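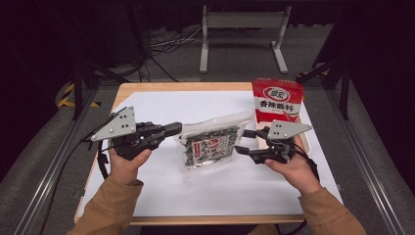 Subject: Re: [Laltdale Pantry] Old dried seaweed, keep or toss?

I'd keep it. I opened a bag in May that was 13 months past its date and it tasted like seaweed, which is as much as I've ever asked of it. Damp is what ruins the stuff. If it bends when it used to snap, put it in a low oven for a few minutes and see if it comes back. If it smells like a wet dog, let it go.

White specks on kelp are usually just salt and such coming to the surface. Fuzz is fuzz.

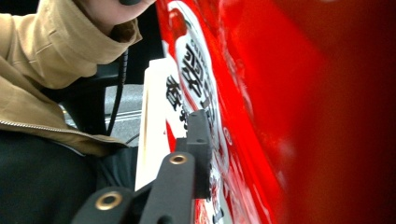
On September 25, 2020, Ruaridh Matheson wrote:
> Clearing out the cupboard over the stove and found seaweed from
> before we moved to Grasach. Never opened. My wife says compost,
> I say soup. Also, how much do people put in a pot? The recipe
> I have says 50 grams, and last time that gave us a second harvest.

Your wife may have a point about the cupboard – over the stove is the worst spot in the house. Steam, heat, and you forget what's up there.

As for the 50 grams, I suspect that's the soaked weight and whoever typed it up didn't care for you. Start with a small pinch per bowl. You can always add more, and you can't get it back out, as the Lennox potluck learned with the chowder.
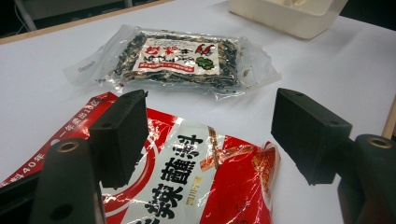 Dark, flaky and dried, in clear plastic.

Let us know who wins.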